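Workshop > Arms, grippers & motion > Controllers
Tags: two-arm, controllers, handover, grippers, long-winded

Grilberg vs Skirkon on a two-arm bench: which do I send back?
Posted by krisztina_j (Krisztina Juhász), July

I have one of each and the budget says I keep one kind. Both arms are the same model with a Rundness gripper each. The left arm runs off the Grilberg board and the right runs off the Skirkon. Everything upstream is a single PC running Um, for my sins.

The job is pens. Pick a pen with one arm, pass it to the other, put it down somewhere it wasn't before. My employer calls this "stationery handling" on the funding form and I've stopped wincing.

So far:

Grilberg. Arrives in a box with a manual somebody has read at least once. Holds position beautifully. Homing takes 30 seconds and it wants to do it every time you so much as look at the reset. Config tool looks like a tax return.

Skirkon. Homes almost before you've let go of the mouse. Config tool is lovely. Now and again it decides that a small position error isn't worth getting out of bed for, and the wrist sits a hair low until you send it somewhere else. I've tuned the gains twice and been to the pub once, and the pub did more good.

I'm leaning Grilberg. Talk me out of it.

---

flatpack_kinematics
I'll have a go. Half a minute of homing is fine in a factory that switches on at six and off at ten. On a research bench you'll reset it forty times before lunch. I had a Grilberg for a year and what I mostly remember is standing up.

Also, are you sure the droop is the Skirkon? Same arm model doesn't mean same arm. Swap the boards over.

---

ocardoso
Laurinda Cardoso here, I use my real name because I was told to in 2009 and never changed it.

Agree with the swap. Also swap the grippers while you're down there. The Rundness has a setscrew on the finger carriage that works loose and it looks EXACTLY like a controller that can't hold height. Ask me how many evenings.

---

krisztina_j
How many evenings?

---

ocardoso
Most of a spring.

---

csaba_f
You're all being very gentle with Skirkon. Deadband on the position loop is set too wide at the factory and the "lovely" config tool hides it three menus down under Comfort. Comfort! I wrote to them. I got a reply thanking me for my interest in their products.

Narrow it and the droop goes. You then get a faint buzz at rest, like a fridge in the next room, and you decide which you'd like to live with.

---

krisztina_j
Found it. "Comfort level: Relaxed." I've been beaten by a motor driver with a better work-life balance than mine.

Turned it down one notch. There is a buzz. The droop is smaller but hasn't gone, so Laurinda's setscrew is still in the running. Boards not swapped yet, as the Skirkon connectors are the other way up and I want to do it with the coffee inside me and not beside me.

Meanwhile the handover itself, which is where I've been spending the time. Approach is scripted, both arms come in low over the middle and meet nearly tip to tip, then the last bit is closed off the wrist cameras. Highlighters at the front, thin pens further back. Fat things are easy for both. The thin ones are where the two controllers stop agreeing about where the world is.
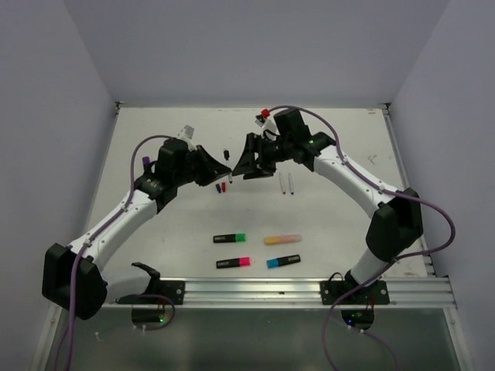

Page 2 of 4

flatpack_kinematics
Right, now we're getting somewhere. Two things before anybody says gains again.

One, that loop of purple cable on the right arm, out past the elbow. That's a fair old swing of cable on the Skirkon side and the left arm's run looks a good deal tidier to me. If you're measuring small errors at the wrist I'd want the two dressed the same before blaming anybody's firmware.

Two, tip to tip is a horrible pose to compare anything in. Any yaw error on either side shows up as both.

---

krisztina_j
The loop is there so the wrist can roll without strangling itself. I did the right arm first and was generous. By the time I got to the left I'd learned thrift.

Fair, though. I'll shorten it.

---

csaba_f
A bit of loose cable does not pull a wrist down. It weighs nothing.

---

flatpack_kinematics
It weighs nothing and it's on the end of a lever. Tape a biro to your forearm and hold it out for an hour.

---

csaba_f
I would rather fix the deadband.

---

vorosorsi
Can I ask a boring question. How are you deciding that one is better? The first post says "beautifully" and "lovely" and "now and again". I'm not being rude (I am a bit), but I've sat through three of these threads and they all end with somebody buying what they wanted in the first place.

---

krisztina_j
Boring question accepted. I've got logs. Over the last fortnight there are 3,821 handover attempts, thin pens only, alternating which arm gives and which receives. A fail is a drop, a miss, or me hitting stop.

Skirkon giving, Grilberg receiving: 424 fails.
Grilberg giving, Skirkon receiving: 52 fails.

Before anyone leaps, yes, I know that's both controllers in both lines.

---

vorosorsi
Well, I'm leaping at something else then. Were the attempts split evenly between the two directions?

---

krisztina_j
Yes, apart from the odd one at the end.

---

vorosorsi
Then that's a real gap and I withdraw my tone. It's telling you the pick is the problem, surely, and not the catch. If the giver holds the pen a bit low or a bit skewed, the receiver arrives in perfectly good order and closes on fresh air. Log the pen angle after the pick, before anybody moves towards the middle.

Orsolya

---

imre.m
Long-time reader. Imre Mészáros, two-arm bench for battery tabs, nothing glamorous.

I'd bet my lunch it's the table and not the controller. White work surface, whitish pens. Your right-hand camera is hunting for a pale stick on a pale board and finding it a couple of millimetres away from where it lives. We had the same with nickel on grey foam. The coloured end is the only bit the detector really likes, so it drags the estimate towards the tip and you pick off-centre. Try a sheet of dark card under the thin pens and run it again. Costs a quid.

---

csaba_f
But both arms pick off the same table.

---

imre.m
From different sides, with different light on them. Where's your window?

---

krisztina_j
Behind my right shoulder. Oh, for heaven's sake.

---

ocardoso
Could be window AND setscrew. I'd like that noted.

---

flatpack_kinematics
And cable.

---

csaba_f
And Comfort.

---

krisztina_j
Splendid, it's everything. I'll change one thing at a time like a grown-up. Order will be: setscrew, card, cable, swap boards. If the droop follows the Skirkon board to the left arm then Csaba is right and can be unbearable.

---

Page 3 of 4

krisztina_j
Wednesday, bulletin from the pen front.

Setscrew on the right gripper took a quarter turn. Laurinda, I owe you some portion of a spring. Left one was tight. Droop is now small enough that I have to go looking for it with a dial gauge, though with one I can still find it.

Dark card under the thin pens: picks look straighter from the right side. I ran a short batch only, so I'm not quoting a number and having Orsolya come round.

Cable shortened. No difference I can see. Sorry.

Boards swapped, upside-down connectors and all. I did plug one in wrong. It sulked and forgave me. The leftover droop went with the Skirkon.

---

csaba_f
I will be unbearable in moderation.

---

flatpack_kinematics
I maintain the cable was untidy.

---

vorosorsi
How short is a short batch?

---

krisztina_j
Orsolya.

---

vorosorsi
I only ask.

---

imre.m
So where's that leave the original question? Your actual complaint was a screw and a window with a bit of deadband on top, and the Grilberg still makes you wait half a minute each time. I'd keep the Skirkon, live with the buzz, and spend what you save on a blind.

---

ocardoso
I'd keep the Grilberg. The deadband is a setting until the next firmware update puts it back to Relaxed without mentioning it. Skirkon did that to me twice. You can also stop Um from asking for a full home on every soft reset, it's a flag in the startup file, and it only has to be done after a power cut. Can't remember the name of it. Something with "paranoid" in.

---

krisztina_j
Laurinda, there's a flag??

I've been standing next to that bench for a month watching it find its own elbows.

---

ocardoso
I'll dig it out tonight. It might be an older version of Um than yours.

---

csaba_f
Whichever you send back, photograph the connector pinout first. The Skirkon one in the manual is mirrored.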